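Paying the petrol: a small fund and the students it sends inland

The return trip from Clerkden to Zivden is 858 kilometres. Gonçalo Sequeira knows the figure because he wrote it on a fuel claim form in August, and the form came back to him asking for it to be checked.

"They thought I'd added a digit," he says. "I rang up and said no, it's just a long way."

Sequeira is in the final stretch of a physiotherapy degree at the Clerkden campus. To graduate he has to complete a set number of supervised hours in hospitals and clinics, and a good part of those hours has to be done outside the city. Zivden Hospital, where he spent six weeks over the winter, was the furthest on the list. He put it down as his first preference, which surprised the placements office.

He could do that because of the Koutsoukos placement fund, which pays health students for the cost of getting to a country placement and living there while it lasts. It covers fuel or a bus fare, a room, and a weekly amount for food. It doesn't replace wages and it isn't means-tested in the usual way. Students fill in a short form saying what they'd be giving up by going.

For most of them that is a job. Sequeira worked weekends and two nights a week at a hardware store, and he had already been told that his shifts wouldn't be held. His rent in Clerkden had to be paid whether he was sleeping there or not. Students on placement aren't paid, and the hours are the same as a full working week.

"You can do a placement in town and still work Saturday," he says. "You're tired but you can do it. Once it's five hours up the highway you can't."

The fund is named after a family that ran a trucking business through the inland towns for a couple of generations. When the business was sold, part of the money was set aside for the university with instructions that ran to less than a page. The money was to be spent on students in nursing, physiotherapy, pharmacy and medicine, and it was to be spent on getting them to places the trucks used to go. The family has asked to stay out of publicity and declined to be interviewed for this story.

Cyprian Żak runs it from an office he shares with the timetabling staff. He came to the job from hospital administration and still talks about students as a staffing matter. Country hospitals are short of people in almost every line of work, he says, and the people they do manage to hire have very often trained there at some point, even briefly.

"If the only students who can afford to go are the ones whose parents are paying, you've got a smaller pool, and it's a pool that mostly goes back to the city," Żak says. "I don't blame them for it. That's where their lives are."

He is careful about claims for the fund. It has been going for two years, which is too short a time to say whether anyone will settle in a town because of it. Some of the first students to get money have only just started work. A few have taken country jobs and a few have gone overseas. Żak keeps a spreadsheet and rings people up, and not all of them ring back.

What he can point to is who is applying. Before the fund, he says, the long-distance placements were filled late in the year by students who had missed out on everything else. Supervisors in the country noticed. They got students who were worried about money, who were driving home on their days off to work a shift, and who sometimes pulled out altogether. Now there are students who ask for those placements early, and who can be told months ahead that they're going.

Early notice matters more than people in the city tend to think. Rooms are hard to find in Zivden. The old nurses' quarters behind the hospital were closed years ago, and the motels fill up when there is road work on. Sequeira rented a room from a retired couple near the showground. He found it through a noticeboard run by Teltus, a local housing service that started out finding rooms for shearers and fruit pickers and now keeps a list for health students as well.

Żak would like the university to take over a house in the town. He has asked more than once. The answer so far has been that a house is an asset that has to be insured, maintained and filled for the whole year, and the placements don't fill it.

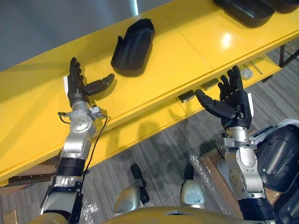
Black plastic trays on a yellow table at Clerkden.

The Zivden placement is a general one. A physio in a large city hospital might spend a whole rotation on one ward. In Zivden, Sequeira saw patients after hip surgery in the morning, went out to the aged care wing after lunch, and on some afternoons went with his supervisor to smaller clinics further out. He treated a farmer with a shoulder injury who had put off coming in until after the lambing. He learned to ask how far a person had driven before he asked them to come back the following week.

"In Clerkden you'd say see you Thursday week, no worries," he says. "Out there that's half a day for them. So you work out what they can do at home, and you write it down properly, and you ring them."

There were parts he didn't enjoy. He was lonely in the evenings for the first while. His car needed a new radiator, which the fund did not cover, and he borrowed the money from his sister. The phone reception at the house was poor and he did his written assessments in the town library, which shuts at five. He says he would have liked another student there at the same time, even one from a different course.

Żak hears this often. He now tries to send students in pairs where the hospital can supervise them, and two nursing students are due to go to Zivden together when the next round starts. It doesn't always work. Smaller hospitals may have just the one senior person in a given field, and that person also has a full load of patients.

Supervisors are the other limit on the scheme. The fund has no trouble spending its money and turns down more applicants than Żak would like, but even with twice the money it could not place twice the students. Each one needs a registered person to sign off their hours. Country staff take this on without extra pay in most cases, and in a short-staffed month a student can be more work than help. Żak has started putting a small part of the budget towards relief staff so that supervisors can have some time off the floor to teach. He had to go back to the lawyers about that, and the lawyers went back to the one-page instructions. They decided that it counted.

There has been some grumbling on campus. Students in social work and teaching also do long unpaid placements, and they aren't covered. The student association has written to the university about it. Żak agrees with them and says there is nothing he can do, as the terms name four courses. He has passed the letter up the line.

The university said in a written reply to questions that it "recognises the financial pressure placements can cause" and that support for other courses is under review. It did not say when the review would finish.

Applications for the next round close on 17 October 2024. The form has been changed since last year. There is now a box for car repairs, with a limit, and a question on whether the applicant would share a house. Students who are turned down can ask to be kept on a list, and Żak says it's worth doing, as people's plans change over summer and some of the money comes back.

Sequeira has one placement left, in Clerkden, at the hospital near his flat. He has a different weekend job now, in a bakery. He has had an email from Zivden asking if he would think about a graduate position there, and he hasn't answered it yet. His partner works in Clerkden and they've talked about it a good deal. The hospital is willing to wait until he has his results.

"I'd go," he says. "It's whether we'd both go."

Comments

marg_w
I nursed at Zivden when the quarters were still open. We paid next to nothing and there was always someone to have tea with. Closing them was a mistake and plenty of us said so then.

Pete H
Good on the family. My daughter is doing social work and had to quit her job for her placement. Same hours, no help. Hope the review goes somewhere.

dusty_lane
He should do the highway at dusk in winter, roos everywhere. Radiator was lucky.

Anneliese
Does anyone know if this is open to students who transferred in from another uni? The form doesn't say.

marg_w
Anneliese, ring the office and ask. My neighbour's boy transferred in and I think he got it.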